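Sorno Club: questions people keep asking

Last changed Jun 20, 2026

What is the club building?
Hand-held grippers, and a policy trained on what people do with them. You hold the gripper, do a household job, and the recordings go into the training set. The idea is that an arm later does the same job without you. I have my doubts about how soon, and I run the data side, so take that as you like.

Does it work?
Sometimes. The January model pressed the right button on a power strip in 117 of 349 tries. The poster in the hallway says "our robot learns everyday tasks." One task, one table, and it missed two times out of three. We should have put the number on the poster.

How much data do you have?
3,884 recordings. Of those, 218 have been thrown out so far, mostly because the person stopped halfway or did a different task from the one on the sheet. Gillespie Munro thinks we need ten times more. I think we need better ones, and we have not settled it.

Do I need to know how to code?
No. Recording takes a steady hand and some patience. If you want to work on training, you should be able to read Python and put up with long waits.

Is this good for a college application?
You would have to ask a college. We don't hand out certificates, and we won't write that you "developed an AI robot" if you came to three sessions and held a gripper.

Why power strips? It seems like a small thing.
It is a small thing. Buttons are close together, the strip can slide, and white plastic on a white table is hard for a camera. If the model can't cope with that, I don't want to hear about it folding laundry.

Can I bring my own object?
Yes, if it fits on the table and nothing on it is sharp. Strips and other electrical items stay unplugged for the whole session, no exceptions.

What does a recording session look like?
You get a task sheet and a gripper. You start with the jaws open, do the task once at normal speed, open the jaws again and stop. Then you move the object and repeat. It gets dull after the first half hour. Seraina Hauser keeps the log and will ask you to redo any take you talked over.
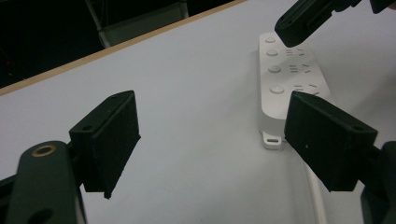
Button task: jaws open, power strip set at an angle.

Will you enter the Plosteck competition?
Undecided. The rules allow a demo video edited by the team, which tells you very little about how often a robot gets it right. If they add live runs, I'd vote yes.

Is the Drorirex software any better than what you had before?
It crashes less. I haven't seen evidence that it makes the models better, whatever the release notes say.

How do I join?
Come to the Pollock room after classes and ask for Seraina. Your first session is a trial, and you can leave partway through if you're bored.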